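4. Results

4.1 Who enters, and who comes back

Over the nine years covered by the entry records, 1497 acts applied to the Karnmont songwriting contest and 265 were invited to play at least one live round. Solo performers made up the larger share in every year. Duos were the next largest group, and full bands were rare because the rules until the sixth year allowed only two microphones and one instrument line on stage. When that rule was dropped, the number of bands rose for one season and then fell back.

Return entry was more common than we expected from the earlier work on brass band and choir contests. Many acts that did not reach the live rounds applied again the next year, often with the same song in a new arrangement. Acts that had reached the live rounds and lost were less likely to return. In interviews, several of them said they had already got what they came for, by which they meant a recording of themselves in front of an audience and the phone number of someone who booked shows.

The entry form changed twice. In the first version, applicants sent a demo and a lyric sheet. From the fourth year they also had to send a video of a single unbroken take. Judges told us the video was meant to screen out acts who could not play what was on the demo. Applicants read it differently. A fiddle player from Tumen said she had assumed the judges wanted to see what people looked like, and she borrowed a jacket for it. We found no written guidance on the form that would have told her otherwise.

4.2 How the judges scored

Each live round was scored by five judges on three headings: song, performance and "readiness." The first two were marked with little disagreement. Where judges differed, the gap was usually a single point, and it was settled in the short talk that followed each set.

Readiness was another matter. It was added at the request of the Cortés label, which offered the winner a single release, and it was never defined on the score sheet. Some judges took it to mean that the act had enough songs for a full set. Others took it to mean that the act could be sent on the road without help. One judge admitted that he gave the mark last and used it to put the acts in the order he already had in mind. Another left it blank for a whole season and was not asked about it.

The effect on outcomes can be seen in the score sheets. When the readiness mark is left out and the totals are worked out again, the winner changes in three of the nine years. In two of those, the act that would have won was younger than the act that did. We would not read too much into this. The number of finals is small, and the judges might have marked the other two headings in another way if the third had not been there.

Song order also mattered less than performers believed. Almost everyone we spoke to had a view on whether it was better to play early or late, and several had tried to swap places. The sheets show no steady advantage for either half of the evening. The opening act of the night did score a little lower on performance, mostly in the years when the sound check was cut short.

4.3 After the contest

We followed finalists for two years through venue listings, radio logs where these were kept, and a short phone interview. Winning was linked to more bookings in the first six months. After that the difference between winners and other finalists became hard to see. By the end of the second year the strongest predictor of steady work was whether the act had already been playing a regular slot before it entered.

Finalists put a high value on contacts made backstage. Of the lasting working partnerships we could trace, most were between acts who had lost on the same night. The longest running of these began in the Zokuvov hall, where four acts shared one dressing room and two of them discovered they knew the same set of old waltzes. They have toured together every September since.

The prize itself received mixed reports. Studio time was used by all winners. The single release was used by most, although two said that it came out too late to help with festival applications. The coaching sessions were the part most often left unused – winners who lived far from the city said that the travel cost more than they could earn that week.

Radio play followed a pattern of its own. Local stations played the winning song heavily in the weeks after the final and then seldom again. Songs by other finalists were played less often but over a longer period, usually on weekend request shows. Presenters told us that listeners asked for these songs by a line in the chorus, and only rarely by title or by the name of the singer.

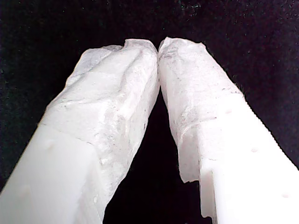 Figure 1. Two white gripper fingers, touching at the tips, against a dark background.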